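滑らない指

七月の午後三時、プルニエ社の営業が置いていったグリッパーは、まだ箱の中で行儀よく寝ていた。

「今度のは滑りませんよ、だって」
イェンティン・チウがカタログを読み上げた。ムシュミ・ウィクラマシンハは返事をせず、前の候補、プラムム製の指を腕から外していた。前のも滑らないはずだった。その前の、エンダレの吸盤式にいたっては「持てないものはない」と書いてあった。ラベルの端がめくれたハードディスクは持てなかった。

「把持力は八十ニュートンです」
「力の話はしてない」
「じゃあ何の話です」
「ドライブを潰さずに抜いて、ぶら下げたまま、治具の上まで行けるかって話」

ルサム工場では、古いデスクトップ機を一台ずつ寝かせ、蓋を開け、ドライブとCPUとメモリを抜く。人がやれば十一分で済む。ムシュミは自分で計ったから知っている。腕がやると何分かかるのか、会議の資料には「短縮が見込まれる」としか書かれていなかった。見込んでいるのは部長のプリモ・ロンゴで、彼はここ半年、ドライバーを握っていない。

新しい指を付け、原点を合わせ、速度を落とした。一回目、指はケージの縁に当たって止まった。二回目はドライブをつかんだが、引き上げる途中で角が引っかかり、筐体ごと数ミリ持ち上がった。イェンティンが非常停止を押した。
「惜しかった」
「惜しくない。机まで持っていくところだった」

三回目は抜けた。

イェンティンが声を上げ、隣の部屋からメブラト・ゲブレツァディクまで出てきた。メブラトは制御ソフトを書いた本人で、成功したときにだけ姿を見せる。
「ほら、言ったでしょう。指先の補正を入れたんです」
「この機種でだけ、でしょう」とムシュミは言った。
「ほかの機種でもいけますよ。理屈の上では」
「棚に十六機種ある。ケージの向きが全部違う」
「だから学習させるんです」
「誰が寝かせて、誰が蓋を開けて、誰がケーブルをよけるの」

メブラトは少し考えて、それは前処理です、と言った。前処理という言葉が、ムシュミは昔から嫌いだった。面倒な仕事に名前をつけて、工数表の外に出すための言葉だと思っている。

四時過ぎ、ロンゴが見に来た。腕の前に立って腕組みをし、うなずき、プルニエに決めていいんじゃないかと言った。
「一回抜けただけです」
「一回抜けたなら、百回抜けるだろう」
「プラムムも一回は抜けました」
ロンゴは聞こえなかったような顔で、来月の見学会の話を始めた。客に見せるなら照明を足したほうがいい、床の色も気になる、と言う。イェンティンは律儀にメモを取った。

ムシュミは筐体をのぞきこんだ。赤いケーブルが一本、基板の脇を細く走っている。次の機種では、あれが指の通り道に来る。カタログのどこにも、ケーブルのことは載っていない。

「もう一度やります」と彼女は言った。
「いま成功したのに?」
「記録用紙に、成功の欄がひとつしかないわけじゃないので」

ロンゴが出ていってから、彼女は用紙のいちばん上に「プルニエ 三回中一回」と書き、備考に「筐体が浮く。固定すること」と足した。イェンティンが横から見て、厳しいですねと言った。ムシュミは鉛筆を置き、開始ボタンに指をのせた。

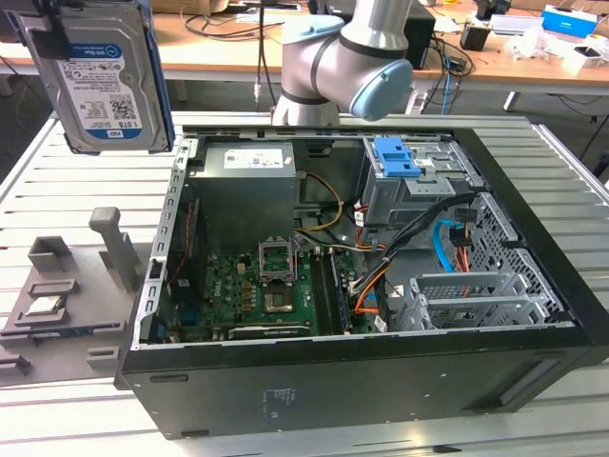

寝かせた筐体の左上で、ドライブをつかんだグリッパー。治具にはCPUが一個。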